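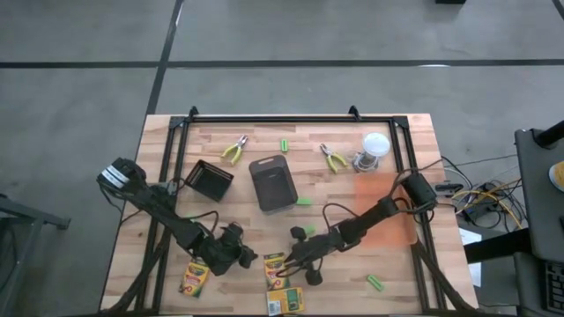
Can a machine tidy the craft table yet?
Posted Thu 23 January

Short answer: some of it. Long answer below, typed between two loads of laundry so forgive the spelling.

Lots of mail after the vacuum page. Mostly the same question. When do I get one that puts stuff AWAY. So, a page on what two arms and a table can do right now, what's still yours, and how to set up a table so either of you gets through it faster.

1. Clear by kind, not by spot

People clear a table left to right. Slow. Pull all of one thing first. Pliers, then crayon boxes, then erasers. Machines do better this way too, same grip over and over, no rethinking. Biggest stuff first or you'll be reaching around it all day.

2. Open bins, wide mouths

Lids are the enemy. A lid is two jobs before you've even started. Low basket with the top off, or a plain bin with a handle hole in the end. Mesh or see-through if you can get it, you'll want to know what's in there without digging. My Posell bin has a lid. Lid lives in the garage.

Deep bins are fine for soft stuff. Bad for small stuff, everything slides to the bottom and you tip the whole lot out to find one eraser. Shallow for small.
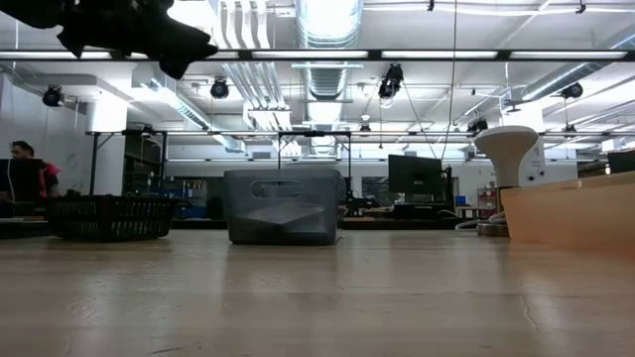
3. Crayon boxes: harder than they look

Thin cardboard. Squeeze too hard and it buckles, too soft and it slides. Your hand sorts that out without asking you. A gripper has to be told or has to learn it, and a box lying flat gives it almost nothing to grab. Narrow sides are the best bet. Stand the boxes up on end if you're setting out a table for a machine (or a four year old, same advice).

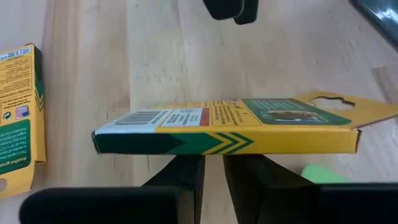 The other thing is the tab. Any box with a hanging tab catches on the next box, on the basket rim, on your sleeve. Cut them off the day you get home from the store. Takes a second with kitchen scissors. Also do this with battery packs, glue sticks, picture hooks.

Flaps: tape them. One small peice of tape. A box that opens on the way to the bin is worse than a box left on the table, ask me how I know.

4. Erasers and other little things

Give them room. A small eraser sitting tight up against a box is a pain for fingers and a bigger pain for a gripper, you go for one and shove the other. Spread things out first, then pick. Two passes beats one fussy one.

If you've got a lot of smalls, put a mat down. Stops the rolling. Pick a color that isn't the color of the stuff. Green on green, forget it. 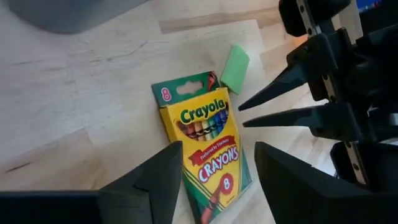 5. Tools go last

Pliers close up before they go in anything. Open handles hook on the basket and the basket comes along for the ride. Heavy end in first. I keep ours in the Rind drawer, away from the kids' stuff, and they still end up on the craft table by Friday.

6. So should you wait for one

No. Clear your own table. A slow careful arm is okay at one known thing in one known place. My table is never one known place. There's syrup on it.

What I'd beleive in the next while: sorting same-size things in a shop or packing room, where somebody sets the table up the same way every time. Home comes later. I said April on the last page, I take that back.

Timing, for those who asked: craft table with open bins, me, 90 seconds. Same table with lids on, gave up and had coffee.

Next page: the junk drawer. Bring a bag.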